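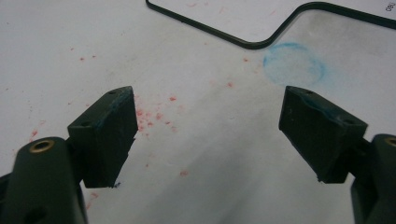
Heat-set inserts in printed parts: notes from the Trellside shop

Several members asked for the settings we use when putting threaded brass inserts into 3D printed parts. The short version was read out at the May open night. The longer version follows.

An insert is a small knurled sleeve with a machine thread inside. It is pressed into an undersized hole with a hot tip, the plastic softens and flows into the knurling, and the result is a metal thread that can be used again and again. A screw driven straight into printed plastic holds well the first time and less well after every removal. For a lid that is opened twice a year, this does not matter. For anything serviced monthly, use an insert.

Hole size is the most common source of trouble. Follow the supplier's drawing and then print a test block, as most printers make small holes slightly smaller than modeled. Ánh Trình keeps a block with stepped holes in the drawer under the Javico printer, one row for each filament we stock. Please put it back after use.

Make the hole deeper than the insert. Displaced plastic needs somewhere to go, and in a shallow hole it comes up through the thread. A slight taper or chamfer at the mouth helps the insert start straight.

Wall thickness around the hole should be at least four perimeters. Infill percentage has much less effect. Jordan Hebden pulled 55 inserts out of scrap parts over the winter, and the ones that failed early were nearly all in two-perimeter walls – the knurling had broken through into the infill and was gripping very little.

Set the iron just high enough to soften the plastic without smoking it. Let the weight of the iron do most of the work. Stop when the insert is slightly proud of the surface, remove the iron, and press the last part flush with a flat piece of aluminum. Hold it there until the plastic sets. This final step also corrects small errors in angle.

Where the load pulls on the screw, fit the insert from the opposite face so that the screw draws it deeper into the part.

We have 71 M3 inserts left in the Skornmont bin and very few M4. Brodie Pryor is placing the next order and needs sizes and quantities by the end of the month. Write them on the sheet by the drill press.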